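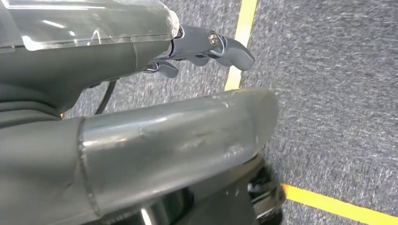

Figure 11.1 Gripper with its fingers slightly apart. Yellow tape marks the carpet behind it.

Chapter 11
From Camera Frames to Motion Commands

In Chapter 10 the robot's map was given. In this chapter the software has to build one and keep it current while the arm moves. Our working case is the Wandley task, in which a mobile arm finds storage carts and sorts the crates they hold.

The perception module publishes a list of object poses. The planner reads that list and returns a path, and the controller turns the path into joint commands at 500 Hz. Each module has its own clock, so every message carries a time stamp.

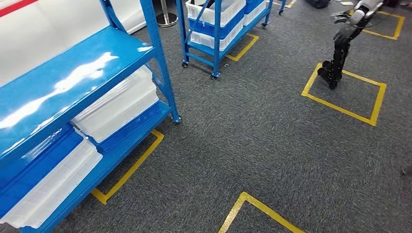
Floor markings are a useful first target for a detector. Their color is known and they lie in a single plane, so one calibrated camera can recover their position. Section 11.2 fits lines to the tape pixels and rejects any segment shorter than 270 mm.

Close to an object, the planner switches to the wrist camera. Clear plastic causes trouble at this range, and Section 11.4 covers how to lower the confidence of a pose when reflections dominate.
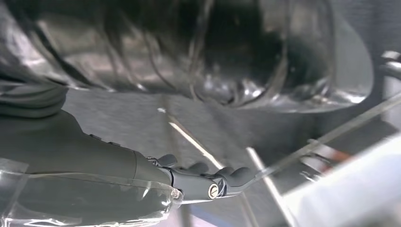
Figure 11.2 Close view along the gripper, with clear material and reflections above the fingers.

The exercises use the Sowerby log reader, written by Jamie Bellamy. Install it before starting Section 11.1.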